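Notes on running the Trasow electric sweeper through a full winter, thread. 1/8
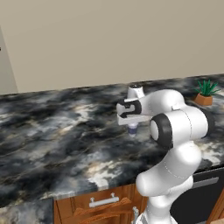 2/8 Unit is a compact road sweeper, 51 kWh pack, with the brush and fan motors on their own inverter. Depot is Prumari's north yard. One charger, shared with two vans.

3/8 Logged 211 shifts between October and March. Driving is the smaller load. The suction fan takes almost 60 per cent of the energy on a leaf route and less on dry grit.

4/8 Fan speed matters more than anything the driver does with the pedal. Britt-Marie Wallin set a lower default for residential streets and we kept it. Full speed is still there on the switch for wet leaves.

5/8 Charging: plug in at end of shift while the pack is warm, timer set to finish at 5 am. Left until morning in frost, the charger holds at reduced current until the cells come up to temperature. Cab preheat runs off the mains, so do it before unplugging.

6/8 Faults. Two charge port latch failures, both water freezing in the housing. Ivier supplied a revised cap with a drain slot. One hydraulic pump controller replaced under warranty. Brake pads barely worn.

7/8 Service interval on the reduction gearbox is 2,000 hours. We changed the oil early and sent a sample off. Uyên Dương has the lab sheet and will post the iron figures when she's back at her desk.

8/8 Next is the Zhong chassis with the larger water tank, same routes, same logger. Kerb weight goes up, so payload needs checking against the plate before it goes out.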